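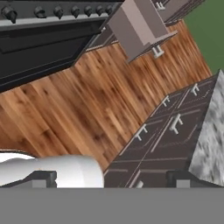 October, Thursday, 2:15 p.m.
Kitchen simulation, work under the Claver naming and release rules

The purpose of this session was to bring the kitchen set into line with the revised rules before Haf Rosser signs the release sheet.

1. Naming. Every handle and every range knob is to carry its own identifier. Shared names such as "handle_left" are no longer accepted. Knobs are numbered from one end of the row, starting at 1.

2. Contact limits. Finger force on cabinet pulls is capped at 36 N in the configuration file. No operator may raise the cap during a run — a change requires a new file and a second signature.

3. Records. Of 461 episodes reviewed, 174 had no seed entered. These are withdrawn from the training set until the seed is recovered from the Moton logs. Episodes without a seed shall not be relabeled by hand.

4. Motion blur. The setting must be written in the header of each batch. Urneo batches omit it.

Open: whether the 3,000-step limit applies to drawer tasks as well as doors. Rule text is unclear. Referred to Rosser.

Eze export not started.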